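January, evening

Spent the day on the damp question in the back bedroom. The hygrometer read 71 per cent when I got up and had drifted down to 64 by lunch with the window on the latch. The Kerr unit was running on its low setting throughout. I emptied the tank at four and it had collected 196 ml, poor for a machine that managed twice that in the autumn. Cold air holds less water to begin with, so the comparison is not a fair one, and I should stop making it.

The external wall is the problem. Surface temperature at skirting level was 10 degrees, taken with the infrared thermometer held a hand's width off. At head height it was nearly three degrees warmer. With the room air as it stands, the dew point falls close enough to the lower figure that condensation behind the wardrobe is to be expected on any still night. I have pulled the wardrobe out by 40 mm and left it there. It now fouls the door slightly. I shall plane nothing until spring.

Read through the Tratero leaflet on lime plaster again. They want the old gypsum off to a metre above floor level, a scratch coat, then a week before the next. The leaflet gives no drying time for an unheated room, the only figure I wanted. Wrote to them through the form on their site and received an automatic reply with a reference number.

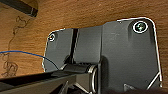 Costed it both ways after tea. Lime for the one wall, including the beading and a bag over for waste, comes out a little dearer than insulated board, but the board would need battens and would take the window reveal back too far to look right. The board also hides whatever the brick is doing, and I would like to see what the brick is doing. Provisional decision: lime, starting in April, one wall only. The chimney breast can wait its turn.

Checked the gutter on that side while there was still light. The joint above the downpipe weeps, and there is a green streak on the brickwork below it as long as my arm. I had put this down to splashing. Ran a can of water along from the far end and watched: 2 drips a second at the joint and a thin film running down the back of the pipe. The seal needs replacing before any plaster goes near the inside, or I shall be drying the wall from one side and wetting it from the other. Fimen do the rubber gaskets in the old half-round size. Ordered a pair, as one will certainly be torn in the fitting.

Lorna slept on the landing radiator all afternoon and objected to being moved when I bled it. Very little air came out, so the weak heat upstairs must have another cause – the balance of the valves, most likely. Opened the landing lockshield by a quarter turn and made a note of the original position in pencil on the skirting.

Reading at ten o'clock: 66 per cent, window shut, door ajar. Wind has gone round to the west and there is rain on the glass. Left the can under the gutter joint to see how much it catches by morning.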